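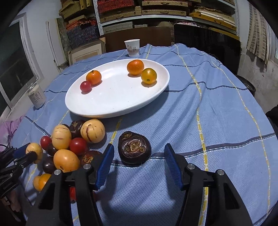
January, fruit table, entry begun 9:40 a.m.

Moved everything to the table by the window, where the light is better and where nobody has yet put a kettle down on my paperwork. Blue checked cloth stays. The loose threads at the far edge have got longer again. I trimmed them in the fall and they took it as encouragement. Proper hem when somebody finds the sewing kit, last seen in the Warkidley drawer under a great many rubber bands.

Purpose of the week: decide which produce goes into the Lestell sorting set and which gets eaten. Onyekachi Adeyemi wants items that are hard to tell apart by color and easy to tell apart by hand. I want items that will survive until the end of the month. We have compromised on tomatoes, which satisfy neither of us.

Notes on stock, mostly so I stop answering the same questions in the hallway.

Pepino melons. The pale yellow ones with thin purple stripes are behaving well. They sit where they're put and look like something a child would draw if asked for a melon and given only two crayons. The orange one is egg-shaped and I logged it as a mango for most of a morning. Corrected in the sheet, and my apologies to whoever went looking for a mango. Ripe pepinos bruise if you look at them with intent. Lift from below, don't pinch.

Tangerines. Two sizes on the white oval plate. The small one still has its stem, which is useful for telling which way up it is and no use for anything else. Do not peel them. Dillar delivered the bag at 300 grams under what we paid for, and I would prefer not to widen the gap.

Tomatoes. Red ones in the pile, a little cherry one on the plate, and the golden-yellow one, which I have now seen three grown adults call a persimmon. It has a dark scar at the blossom end and is a tomato. I've written TOMATO next to its line in the sheet in capitals. Onyekachi has added a question mark.

Water chestnuts. The stars of the week, to my annoyance, as I voted against them. Brown, papery, ringed on top, and they vanish in among the bigger fruit so well that the morning count came up short and I was under the bench with a flashlight before I thought to move a melon. Wash before use. The first lot left mud on the cloth and it took two rounds with the sponge to get it off the pale lines. Nothing takes it off the navy bands, but nothing shows on them either, so I have decided they are clean.

10:55. Weighed a tangerine on the Mak scale and got 888. Weighed it again, 888. Weighed my thumb, 888. The scale is not weighing anything, it is having an episode. New batteries, then zero it with the 200 g weight, and do not write anything down until it has agreed with the weight twice. Strike all of this morning's figures. There were only the three.

11:30. Plate versus pile. The rule we settled on last month was four on the plate, the rest loose on the cloth, and it's worth keeping. On the plate each piece gets a bit of room and you can see all of it. In the pile they lean on one another and the small ones hide, as discussed, at length, above. Pile count is 12 when I set it up. If you find 11, check behind the tomatoes first and under your chair second. If you find 13, somebody's lunch has joined.

One thing to fix: the oval plate slides on the cloth if you lean on the table. I tried a damp napkin underneath. The plate stopped moving and the cloth started. Rubber feet, maybe, or less leaning.

Drinks. We have a rule about drinks on this table. I know we have one because I wrote it, laminated it and stuck it to the cupboard. There is a paper cup at the back of the cloth and a white can over by the window. I'm not naming anyone, and one of them may be mine.

Storage for tonight: tomatoes out on the bench, never in the fridge, they go to flannel. Pepinos in the fridge in the shallow tray, single layer. Water chestnuts in the lidded box with a damp paper towel, changed daily. Tangerines anywhere out of Onyekachi's reach.

To do
- batteries for the Mak
- ask Dillar about the short bag, politely the first time
- second sponge
- change "mango" on the printed list too, it's still up by the door
- decide what replaces the tomatoes when they go soft (Onyekachi says plums, I say we had plums before and are still finding them)

4:15 p.m. Scale fixed. Small tangerine back on the plate with its stem up. One pepino from the reserve tray was judged too ripe to continue and was shared out with a spoon. Tasted like cucumber that had been told about honey. Logged as "retired."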